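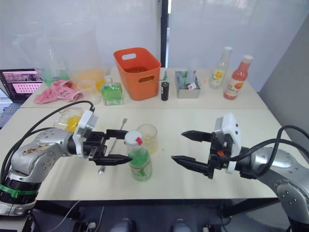
Platberg Long Marriages Collection

README for version 2, released 2019-06-05

Summary

This package holds transcripts of 69 recorded interviews with couples and widowed spouses from the town of Platberg and the farms along the Lekel road. The subject is how they met, married and kept house. Most of the marriages began during a war or shortly after one, so many of the stories involve trains, leave passes, borrowed clothes and long gaps between letters.

The transcripts come to 600 pages when printed. The audio is not part of this package. See Access below.

What is in the package

transcripts/ -- one plain text file per interview, UTF-8
index.csv -- one row per interview
places.csv -- place names as spoken, with the modern spelling
letters/ -- typed copies of letters that were read aloud during an interview
CHANGES.txt -- corrections made after version 1

File names in transcripts/ use the interview number only. A letter file carries the number of the interview it belongs to, followed by a, b, c and so on in the order the letters were read.

Columns in index.csv

id: interview number
speakers: "couple", "wife" or "husband"
year_met: year as given by the speakers
year_married: year from the marriage register if we could find it, otherwise as given
where_met: free text, usually a dance, a workplace, a church or a relative's kitchen
separated: "yes" if the couple spent a long stretch apart before or after the wedding
restricted: "yes" if part of the transcript has been withheld
notes: anything else the transcriber wanted to record

An empty cell means the question was not asked or the speaker did not want to answer. It should not be read as "no".

How the interviews were done

Interviewers used a short list of opening questions and then let people talk. The list is at the top of the first transcript. Couples were interviewed together unless they asked to be seen separately. In 5 cases they did ask, and those interviews have two parts under one number, marked PART ONE and PART TWO.

Husbands and wives often disagree. One couple gives two different towns for their first meeting and two different colors for the dress. We left both versions in. Where year_met is in dispute, the column has the wife's answer and the notes column has the husband's. That was an arbitrary choice made early on and kept for consistency.

Transcription

Transcripts were typed in Hao, our in-house transcription template, and checked once against the tape by a second person. False starts and repeated words were removed in version 1. Some users told us this flattened the way people spoke, so in version 2 we put them back wherever the original typing still existed. Files that could not be restored are marked "cleaned" in the notes column.

Square brackets are used for laughter, long pauses and words the typist could not make out. Names of living people other than the speakers have been replaced with a relation, such as [sister] or [best man].

Known problems

Interview tapes from the first March were recorded at low volume, and those transcripts have more gaps than the rest.

The village of Tisico appears under several spellings. Use places.csv before searching for it.

Letters were typed as they were read aloud, not from the paper. Readers skipped lines, sometimes on purpose, so the copies should not be treated as complete.

People whose marriages ended early are missing -- the call for speakers asked for long marriages. Please do not use these files to say anything about marriage in the district in general.

Access and use

The transcripts may be copied and quoted for teaching, family history and research. Give the collection name, the version and the interview number. Restricted passages are held with the audio in the Platberg reading room and can be heard there by appointment. Relatives of a speaker may ask for a copy of that speaker's tape.

If you find an error, send the interview number and the line as it now stands. Corrections are listed in CHANGES.txt with the next release.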